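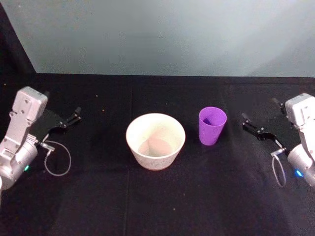
Reviewed by the Equipment Desk, Pukulach Shared Workshop
November 18, 2018

Erkora Two-Arm Bench Kit: Member Equipment Review

The Erkora kit is sold to home builders and small workshops that want a pair of matched arms on a single table. Our unit was purchased through Lekodico for $2288, with a further $119 for spare gripper fingers. Assembly took 33 hours of bench time, most of it spent on alignment.

The housings are rigid and the wrist modules leave their screws within easy reach. Each arm carries a small indicator light at the lower joint, green on the left and blue on the right, and this proved useful when tracing faults. The two-finger grippers met our needs with light household items such as bowls and plastic tumblers. Tall, tapered cups required a slower approach than wide bowls.

Cable routing is the weakest part of the design. The thin gray cable at each wrist hangs in a loop below the gripper, and the manual offers no clip or guide for it. Members should check this slack before every session. We also recommend a black cloth over the table, pulled tight, as ours wrinkles easily and shows every speck of debris.

The Hayashi controller, sold separately, was not tested. The kit is approved for member use after the standard bench orientation.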